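Brendulen tableware open day

Wed 14 April, doors at ten, free parking if you got there before half past. I went because the Zieliński showroom has been sending me cards for two years promising "a table for life", and I have had enough plates chip on me to want to see what that means when you can pick the thing up.

The building is an old seed warehouse off the ring road. Downstairs is the shop, upstairs are the room sets, and at the back there is a glazing area which we were told we could look at through a window. The window was steamed up for most of my visit. A sign said the tour took 18 minutes. Mine took nine, and that included a wait for the lift.

Upstairs, each room set is named after a range. Erari is the cream one with the wavy rim, and I can't see the point of it. Food slides about and the bowls don't sit inside one another, so you would need a cupboard twice the size. The woman on duty said customers "adapt". Alau is the dark range and the one everybody was crowding round, so I waited for them to go off to the coffee and had a proper look.
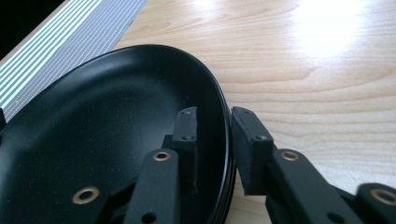 Alau costs 72 pounds for a set of 4 dinner plates, and for that money I expected to be won over. I wasn't, quite, but I came closer than I had planned to. The black is matt, with tiny pale specks all through it like a bit of granite, and my first thought was that the specks would be handy for hiding crumbs. Against the pale wood of the table they do look smart, I'll give them that. The rim is only gently raised, so I would be wary of serving anything with a lot of gravy. Stacked up they sit close together, which puts them well ahead of Erari in my book.

What I could not get was a straight answer on scratches. Every dark matt plate I have owned has ended up with grey knife marks, and when I asked, I was handed a leaflet. The leaflet says the finish is good for 200 washes. Is that a lot? We run the dishwasher every night, so by my sums it takes us to the end of October. The leaflet does not say what happens after that, and the man at the till thought it might be a misprint.

The coffee was decent and the cake was served on paper plates, in a tableware showroom, at its own open day.

There was a seconds table by the exit with a good crowd round it. Most of it was Erari. I bought one oval dish with a glaze fault underneath and have used it twice since with no complaints. They are doing another open day in May, with the glazing area properly open this time, or so the poster says. I may go back for that if they clear the window. I won't be paying full price for Alau until somebody shows me a plate that has been eaten off for a year.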